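Firmware 3.1 for the Tellari compact range
May 2023

Brasden has released firmware 3.1 for the Tellari 10 and Tellari 14 compact cameras. The update changes autofocus behaviour in low light, corrects a metering fault and adds one menu item. The original Tellari is not supported and stays on its January firmware.

Autofocus
The camera now holds its last focus distance for three seconds when contrast drops below the working limit. Under the old firmware it began a full-range search at once, which cost time and often ended at the near limit. The hold applies in single and continuous modes. It does not apply in video, where the search speed is set separately under Movie – Focus Speed.

Readers who shoot dark subjects against dark backgrounds should see the most difference. Face detection is unchanged.
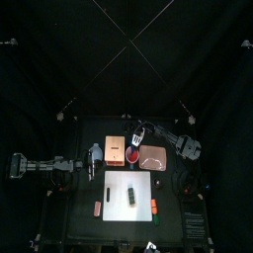

Metering
Spot metering on the Tellari 14 read too low when the spot was linked to an off-centre focus point. The error grew towards the corners. Firmware 3.1 corrects this, so any exposure compensation saved to a custom mode to offset the fault should be reset to zero. The Tellari 10 has no linked spot and was not affected.

New menu item
Setup page 3 now includes Lens Memory. It stores the zoom position at power-off and returns to it at start-up. The default is off. With it on, start-up is slightly slower at the long end.

Installing
Format a card in the camera, copy the update file to the top level of the card and start the update from Setup – Version. The battery must show full. Cards formatted in a computer may not be recognised. Custom modes are kept, but the clock on some Tellari 10 bodies returns to its factory setting and has to be entered again.

Known problem
The Kandasamy K-89 wireless release loses its pairing after the update. Delete the old entry and pair it again. The Stasanano wired release works as before.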